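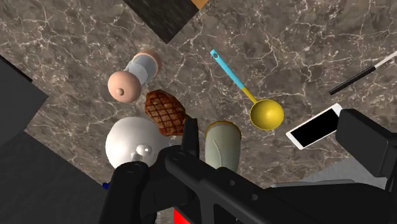
Brown and grey marble with fine white veining.

Ordering a worktop without losing your mind (or your deposit)

Tudur Sayce
Aug 6, 2019

94 shares

I've now measured up for worktops in three kitchens, two of them mine and one my sister's, and I've made a different mistake in each. So this is a page of things I wish I'd had stuck to the fridge before I started. It's mostly about stone because that's what people keep asking me about, but a lot of it goes for wood and laminate too.

Measure the walls, then measure them again at a different height. Walls lean and they bow, and old ones do both. I take one measurement at the back where the worktop will sit, one at the front edge of the cupboards, and one up at tile height, and I write down all of them even when they match. In our house on Brorkside the back wall had a belly in it that I'd walked past for years and never noticed. You only need a long straight edge to find it. Lay it flat against the plaster and look for daylight.

Don't trust a corner. Mark 3 feet along one wall and 4 feet along the other, then measure across between the marks. If it comes to 5 feet you've got a square corner and you should go and buy a lottery ticket! If it doesn't, cut a piece of stiff cardboard to fit the corner exactly, write LEFT and TOP on it in big letters, and give it to whoever is doing the cutting. I forgot the TOP once and had it made up upside down. It's now a shelf in the shed.

Get the cupboards level first. The man at Farquharson's, where I bought the stone for my sister's, wouldn't even book the template visit until the base units were in and screwed together and the sink was on site. I grumbled about that, then moved one cupboard over by a whisker on the Sunday night before he came and saw exactly what he was on about. Everything shifts. If you're still packing up feet with bits of slate, you aren't ready.

Have the real sink and the real hob there, out of their boxes. The sizes on the website are fine for planning, but the cut-out should come from the thing itself or from the paper template in its box. Ours was a Kulten sink and there were two versions with nearly the same name – same width, different corners. I'd printed off the sheet for the wrong one. Check the full model number, right down to the letters on the end, and write it on your drawing next to the hole.

Ask to see your slab. A little sample square tells you the colour and not much else. Natural stone can be quiet at one end and wild at the other, and if you've got your heart set on a calm bit by the window you need to say so before it's cut. Take some chalk if they'll let you and mark the part you like. While you're there, ask where the join is going. I like a join close to the sink, where there isn't much to look at anyway, but plenty of fitters prefer to keep well away from it, so have that chat early.

Think about the route in. I'm serious about this one, a long piece of stone doesn't bend round a stair rail. Walk from the kerb to the kitchen with a tape and check every doorway and turn. Take the internal doors off the night before and put the hinge screws in a labelled cup. Move the car as well, and ask next door to move theirs if it's tight. Biscuits help.

Turn the water off and unhook the tap before the fitters arrive if they've asked you to, and keep a washing-up bowl set up in the bathroom. You might have no sink for a day or two while the sealant goes off. We did our plates in the bath, kneeling down like we were panning for gold, and I wouldn't recommend it for roasting tins.

Sealing and wiping down. Ask what's been put on the stone before you buy any sealer of your own. For marble I keep vinegar and lemon right away from it, and anything sold for limescale, and I use warm water with a drop of washing-up liquid and a soft cloth, then dry it off. If you do need to seal it, try a patch where the toaster lives first and follow the times on the tin. I left mine on through a phone call and spent the evening buffing off a sticky film with an old pillowcase.

Keep the paperwork together. I've got a Plutska folder (the cheap wallet sort with a popper) on a hook inside the cupboard under the stairs. In it there's the invoice, the name of the stone, the sealer, the sink model, the grout colour and my scruffy drawing with every measurement on it. When the tap started dripping last October I had the part number in a minute flat, and I was insufferable about it all week.

Oh, and keep the offcut from the sink hole. You've paid for it! Ask for the edges to be smoothed and it makes a smashing pastry board, or get it cut down for a window sill. My sister let hers go in the skip and she still brings it up.

Next time I'll do upstands and tiling behind the hob, if I can find where I put the spacers.

6 comments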